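Spill Watchers Wanted: Paid Call for Participants, Pouring Safety Study
Posted 2026-07-26 by the Bench Safety Group, Iturra

In April our two-armed pouring station, Prillari, filled a cup of water and then kept going. The stop command had been sent, logged and politely ignored. The water crossed the table, found a power strip and ended the working day for half the floor. No one was hurt, unless you count the carpet.

We have fixed the fault we know about (a stale signal from the wrist joint, for those who collect such things). What bothers us more is that the person at the desk took 7 seconds to hit the stop button. They had been watching a machine get it right all morning, and by then they would have trusted it with a baby.

So we are looking for 17 adults to sit at the desk, watch Prillari pour water, and press a large button when something looks wrong. Sometimes something will be wrong. We won't say when.
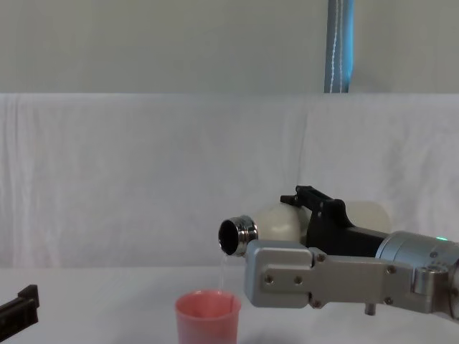
What you would be doing

One visit of 80 minutes at our Nalleo Street building, with a break in the middle. You sit behind a clear screen, well out of reach of both arms. Each run has a bottle, a cup and one chance to be bored. Faults are staged and include late stops, bad aim and a grip that lets go too soon. The liquid is plain water every time. We did discuss grape juice. See carpet.

Between runs the arms hold still while a staff member resets the table.
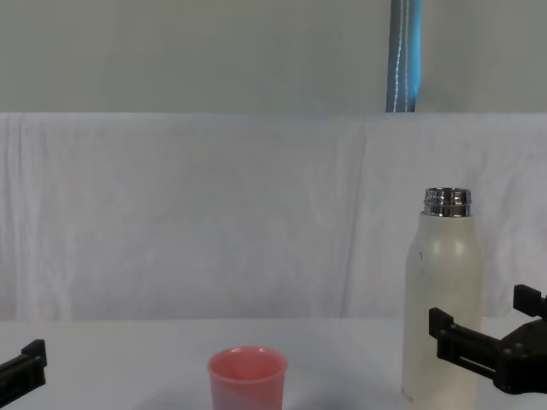

You'll also fill in a short form after each block, saying how sure you were and whether your mind had wandered. Please tell the truth. A wandering mind is useful data to us, and we won't take it personally.

Who can take part

Anyone 18 or older who can see the table from a chair and press a button with either hand. No technical background needed. If you have worked with the Tridodari controller before, please sit this one out, as you will know its habits too well.

Pay is $68 for the visit, including for people who press the button at nothing. Parking is free. Bring shoes you don't mind getting damp.

To apply, use the sign-up form on the Iturra participants page and choose "Spill Watchers." You can leave the study at any point and still be paid. A separate red switch by your chair cuts power to both arms. It has been tested a great deal since April.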